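The Boarding Allowance

The Tilladthorpe Water Office maintained a house at Riltham for the use of its inspectors. Under the regulations, an inspector posted to the upper reservoir was entitled to one bedroom, a key to the front door, and an allowance of 3,000 a quarter for meals and laundry. The allowance was paid in arrears. Any absence longer than five nights was to be entered in the house register before departure, with a forwarding address.

Masaru Hoshino arrived in August and entered his name at 6 in the evening. The line above his belonged to Carmela Pastor. She had recorded an absence, destination Inskip, and had left the column for the date of return blank.

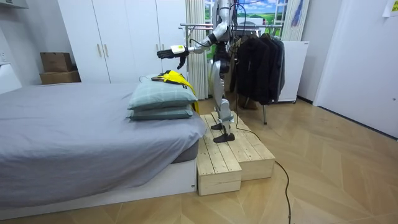
He wrote to the Office on the matter. The register was required to be complete at the close of each quarter, and he did not wish to be held responsible for a line that was not his own. The Office replied that Inspector Pastor remained in good standing, that her allowance continued to be drawn, and that her room was to be kept as she had left it. The letter was signed on behalf of the Superintendent in a hand he could not read.

Hoshino carried out his duties. He read the gauges at the dam each morning and again at dusk, and he posted the figures on Saturdays' form, as the green sheet was known, whatever the day. In the second month he noticed that the readings for the eastern gauge had been filled in before he reached them. The ink was blue. The figures were correct.

He considered whether this was an irregularity. The regulations stated that readings were to be taken by the inspector in residence, and did not say that there could be only one.

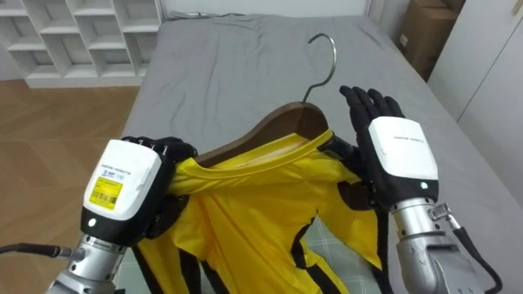
The yellow one, on its hanger.

That evening he walked down to the ferry landing at Sura and asked whether anyone had crossed from Inskip. The ferryman consulted his book. He had carried 500 sacks of lime, a piano, and a woman who paid in exact change and asked him the level of the water. He had told her he did not know. She had said that someone ought to, and had gone up the hill road on foot.

Hoshino returned to the house after dark. A lamp was lit on the upper landing – he had not lit it – and the register lay open on the hall table. The blank column had been filled in with that day's date, in blue.

He stood for some time with his coat on. Then he knocked at the second door and stated his name, his grade and the purpose of his posting, as was proper between officers who had not been introduced. 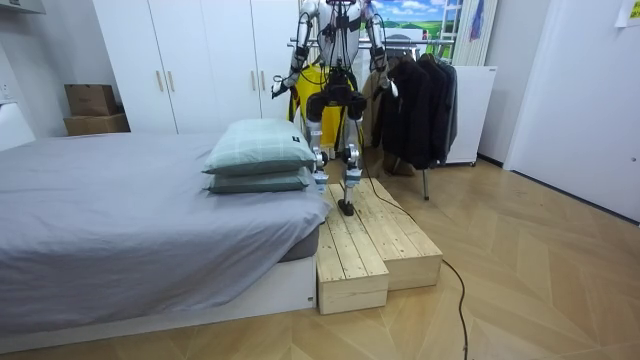
Come in, Mr. Hoshino, said Carmela Pastor, and bring the green sheet with you. You have been reading the western gauge from the wrong side of the rail, and it has put you out by a finger's width since you came.

He said that he would submit a correction in the morning.

She had already submitted it, she said, under both their names. He took the sheet from his pocket, and they went through the figures together until the lamp needed oil.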